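Flundholm Lake House, Drorkamden
Whole-house rental, sleeps up to 26

Flundholm was built by a man who expected a great many relatives and, judging by the size of the dining room, expected them all at once. You get the whole place: the main house, the boathouse loft, and 200 feet of shoreline, a good part of it usable by people who don't mind reeds.

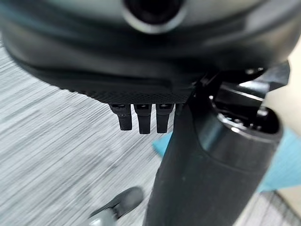
Black housing with a knurled rim and hanging tabs.

The kitchen was redone last March by Yung-ching Cheung, who cooks for a living and has opinions about drawers. There are 2 ovens, a Rissanen range with a manual the length of a novel, and enough plates that you can put off the dishes until morning. Wine glasses are another matter. Bring a few if your group is lively.

Bedrooms are split over three floors. The top floor has the view and the stairs to go with it. Light sleepers should ask for the north side, where the frogs are merely loud.

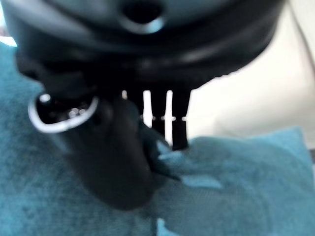
Wi-Fi reaches every bedroom and most of the porch. Cell service depends on your carrier and how far you're willing to lean over the railing. The lake is swimmable from June on, though our manager, Myung-ja Noh, goes in much earlier and will tell you it's lovely. Please form your own view.
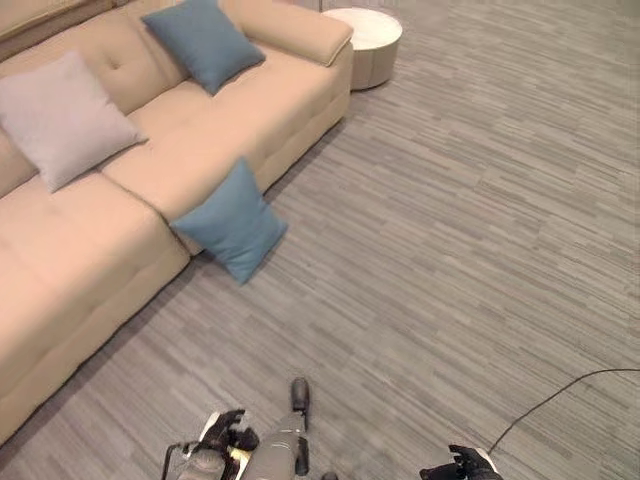
Beige sofa with a tufted back.

Rates start at $3,057 for a weekend, linens and firewood included. Pets are welcome if they can stay off the beds, and we apply the same rule to wet bathing suits. The hot tub closes at 10 p.m., when sound starts carrying straight across the water to the Bajwas.

To book, write to Pei-shan Shih at Gisia Rentals with your dates and a truthful head count.

Rates updated December 2025.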